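Household Handling Examples: progress report to the Halvorsen fund
Second period of the grant
Prepared by Dolores Oyelaran, with notes from Otis Calloway and Sarmīte Mägi

1. Where we are

The grant pays for a set of recorded examples of people handling ordinary household objects with hand-held grippers, which Platum then uses to train its control model. The target for the whole grant is 4000 accepted examples. We are behind the plan set out in November, mainly through time lost on the wrist cameras, and we expect to make up most of the gap in the next period. Spending is within budget apart from cables, which are covered in section 4.

The opening tasks (cups, folded towels, cutlery trays) are closed. The present block is storage boxes with lids and latches. Lourenço Simões at Platum asked for clear plastic to be brought forward in the plan, as the model does badly on it. In the last trial it reached for the table seen through the wall of a box and stopped short of the box itself.

2. Clear containers

Each example in this block is done by one operator with two grippers, one in each hand. The operator brings the box square, takes hold of a wall or the lid, and either lifts, turns or opens it, depending on the card drawn for that run. Every run has a head view and a view from each gripper. A run is accepted only if all the views are complete and the clocks agree.
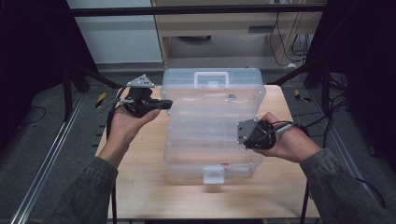
Clear storage box on the work table, head view first, then from one of the grippers with its fingers either side of the box wall. 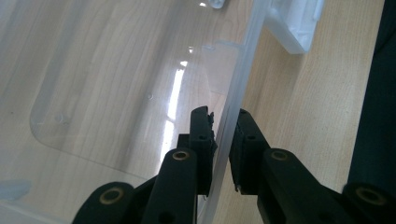

Rudisby, Apr 7, 2019

Operators were slow on this block to begin with. Closing on a thin upright wall needs the fingers to come down evenly on both sides, and with a clear wall it is easy to misjudge the depth. Sarmīte now gives new operators a practice session on an opaque box of the same size before they move to the clear one. Their rejected runs have dropped since then, and we will keep the practice session for the remaining blocks.

Glare is the other difficulty. We tried turning the lamps down, but Lourenço asked us to leave some reflections in, as the model will meet them in any kitchen or office. We have settled on two lighting set-ups and the operators swap between them at the break. The set-up used is written into the record for each run.

Latches remain the weakest part. The finger pads are wide for a small tab and tend to push it sideways before it lifts. Desmond Esposito has drawn a narrower pad and four pairs are on order. Until they arrive we are recording latch runs with the standard pads and marking them as such, so that Platum can leave them out if it prefers.

3. Checking and labelling

Otis checks the runs the day after they are recorded. He looks for dropped frames, for hands or sleeves covering the head view at the moment of contact, and for runs where the operator went back for a second try. Second tries are kept under their own label. We threw them away in the first period, and Platum has since told us they are useful, so that was a mistake on our side and the early tasks are thinner than they should be in this respect.

Labels are now written in the form agreed with Cadon, who hold the archive copy. The older records still have to be converted. The script for this is finished but has only been run on the towel task, where it lost the operator codes from part of the set. Otis is correcting it before it goes any further.

4. Equipment and costs

Gripper cables are wearing at the connector end faster than we allowed for. Operators have been asked to check the cable run before each session and to stop if a lead pulls tight during a reach. We have bought replacements out of the small parts line, which is now nearly spent, and would like to move money into it from travel. A separate note on this has gone to the Halvorsen office.

The grippers themselves have held up well. Desmond has replaced worn pads and tightened the pivots on one of them.

5. Next period

Finish the clear containers, including latch runs with the narrow pads.
Start on jars and bottles with screw lids.
Convert the remaining older records and send them to Cadon.
Record further second tries for the cup and cutlery tasks.

We need a decision on the travel money before the jar block starts, as that block uses both grippers heavily and we do not want to begin it without spare leads. Lourenço has also asked whether the fund would accept a short delay to the final delivery in exchange for a larger set of clear objects. We have no objection, but the operators' contracts would have to be extended to cover it.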